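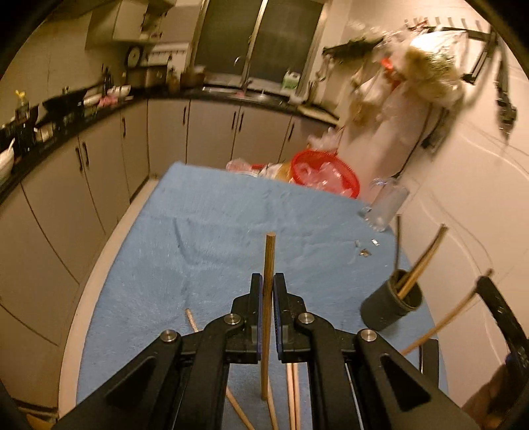
Costix Lets People Teach Robots From the Kitchen Table

June 21, 2018

A small company named Costix has started a project in which people show everyday tasks to a robot without having the robot in the house. They use a gripper that is held in the hand. The person opens and closes its two fingers, does the task the way he or she would like a robot to do it, and the recording is later used for training a robot arm in the company's workshop in Carroll.

The project is called Flarnel. It began in April with four homes and has now grown to 19. Each home receives one gripper with a camera on it, a charger, a towel to put on the table, and a short booklet of tasks. The participants are asked to leave their kitchen as it is. Cups, dishes and shopping bags may stay where they are, and the company says that it prefers this.

One of the tasks in the booklet is to take hold of a thin wooden stick and keep it upright between the fingers. More sticks stand together in a black cup and others lie loose on the towel. It sounds like a very small thing to learn, but according to Karthik Mondal, who leads the project, the sticks have given his team more work than any other object.

"A stick is narrow and it turns easily," Mondal said. "If you close the fingers a little too high, the lower end swings away. A person corrects this without thinking. We want to have that correction in the recording, because the robot will need it also."

Until last year the company taught its robot by remote control. An operator sat in front of two screens and moved the arm with a pair of handles, and the arm followed after a short delay. This method is still in use for heavy objects and for tasks near a hot stove. For small objects it was slow. The operators could not feel when the fingers touched something, and they often stopped to look at the second screen before they dared to close the gripper. Mondal remembers that an experienced operator needed a full morning to complete eight good recordings of the stick task.

With the hand-held gripper the same person can finish many more before lunch. The hand feels the resistance of the object through the tool, and there is no delay. The blue pads on the inner side of the fingers are the same kind as those on the workshop robot – this was a condition from the beginning, so that a grip which holds in the hand should also hold on the arm.

The method has its own problems. A human wrist can turn in ways that the robot arm can not, and people are not always aware of it. In the first weeks almost every participant reached around the cup from behind, which was comfortable for them and impossible for the arm. The booklet was changed, and it now contains a page with drawings of the positions to avoid. People also move fast. When the tool is moved quickly the picture from the camera becomes unclear, and the software loses track of where the gripper is in the room. Such recordings are thrown away.

Participants are asked to make 300 recordings for each task. They may divide them over as many days as they want, and they can change the place of the cup and the loose sticks between one recording and the next. The company pays for every recording that passes the check, and a failed grip is also paid if the person tries again and the second attempt is in the same recording. The team found that the robot learned to recover from a mistake only when it had seen people doing so.

Privacy was a question in several of the homes. The camera looks forward over the fingers, and this means that the room behind the table can also be recorded. Costix says that faces are removed before anybody in the training team opens the files, and that a participant can delete a recording the same evening from the small menu on the charger. Two families decided after a trial to do the tasks in another room.

The training itself is done together with Brurnska, a software firm that has worked with Costix on earlier projects. Brurnska receives the movements of the gripper and the camera pictures and prepares them for the arm. The first tests on the stick task were made last month. The arm managed to pick a stick from the towel and hold it upright, but it had difficulty when two sticks were lying close to each other and it sometimes took both. Taking a single stick out of a full cup is not yet reliable.

Mondal did not want to give a date for a robot that could be used in a home. He said that the next step is to add more kitchens, and especially kitchens with poor light, where the results are weakest so far. New tasks are being prepared for the booklet, among them folding a cloth and putting a lid on a jar.

Costix will accept new homes until the end of summer. People living in Carroll and the nearby towns can apply at the workshop, where they can also try the gripper for some minutes before they decide. No technical knowledge is required, but participants must have a table that can stay free for the work during one hour at a time.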